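Suche im Notizbuch
Suchbegriff eingeben

Werkstattbuch, November, kurz nach neun

Wieder so ein Vormittag, an dem ich eigentlich löten wollte und dann doch beim Aufräumen gelandet bin. Stepan kam mit dem zweiten Karton aus dem Skunby-Lager rein, stellte ihn mir auf den Hocker und war wieder weg. Danke auch! Drin: 38 Kabelbinder in drei Längen, ein Stapel alter Lieferscheine von Plellomov und die Handauflage, die ich seit dem Sommer suche.

Also gut, Tische. Ich hab mit Vsevolod ausgemacht, dass wir die Arbeitsplätze ab jetzt abends alle gleich hinterlassen – Rechner zu, Pad daneben, Kleinkram in den Korb. Er wollte erst Schubladeneinsätze bestellen (die von Dralside, 350 Euro für den Satz, ich bitte euch), aber die schwarzen Drahtkörbe aus dem Büroschrank tun es genauso. Man sieht durchs Gitter, was drin ist, und Krümel fallen unten raus. Nachteil: kleine Schrauben unter Umständen auch, die kommen weiter in die Dose.

Inventarnummer 3576 (der Rollwagen) fehlt übrigens immer noch in der Liste. Stepan, trägst du den bitte nach?

Beim großen Tisch hab ich die Platte erst mit dem Mikrofasertuch abgewischt, ohne Reiniger. Der Shearer-Sprühkram macht auf der glatten braunen Fläche Schlieren, hatten wir ja schon mal. Laptop in die Mitte, Mauspad rechts davon, Korb links, offene Seite nach oben.
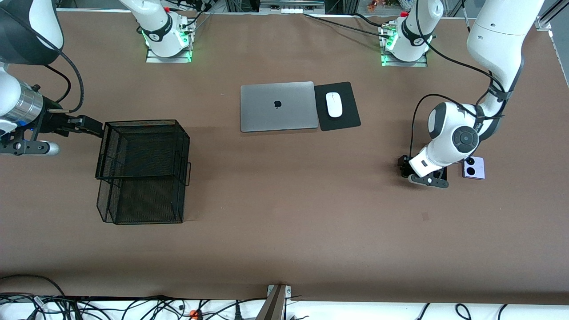 Foto: Werkstatt, großer Tisch

Das Pad liegt noch schief, das rücke ich nachher gerade. Ansonsten gefällt mir die Aufteilung gut, man kommt an alles ran und muss nicht erst den halben Tisch leerräumen.

Offen: Körbe beschriften (Anhänger oder Klebeband? Ich bin für Anhänger), Lieferscheine abheften, die Handauflage mal waschen. Vsevolod will um 11 Uhr noch die Kabelbinder sortieren, ich geh jetzt endlich löten.

Kontakt: Werkstattbüro | © Werkstattbuch | Nach oben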